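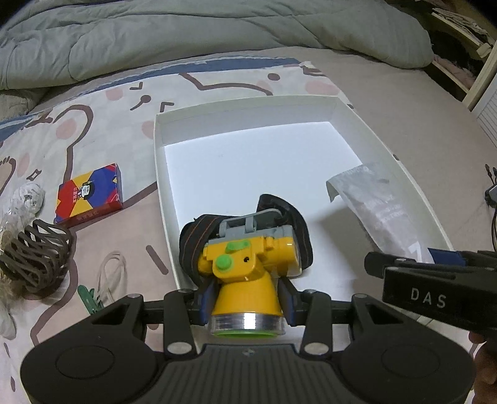 The yellow camera, with its box, on the bed

Fri 12 May

Well, I finally made a start on the toy box, and of course I did it on the bed because that's where the light is good (and where I can sit down). I'd barely got going before the sheet was half covered. I do love that sheet, the cartoon one with the pink circles, but it's not the best background for finding small things. I lost a button on it for ages!

The toy camera is my favourite of the lot. It's so cheerful, all that yellow with the green buttons, and a strap with orange stitching, which seems a lot of trouble to go to for a toy. I'd forgotten it had a strap at all. Min-kyu Chae rang while I was in the middle of it and I ended up chatting for 17 minutes with my shoes half on, and then couldn't remember which pile was which.

So, the plan. The camera is going to my sister's two, who will fight over it, but that's her problem. I want it in the white box with the plastic bag scrunched round it so it doesn't rattle about on the train. The little red, blue and yellow box with the cartoon figure on it I'm keeping for now. It's got Chinese writing along the edges and I can't read a word of it, I just like it.

Didn't get to the jigsaws. There are 3 more bags on top of the wardrobe and I've been walking past them since December, so another week won't hurt. I did shove the comforter up the far end instead of folding it, and it can stay like that till bedtime.

Beans on toast for tea. Must buy parcel tape tomorrow, and ring my sister about the train.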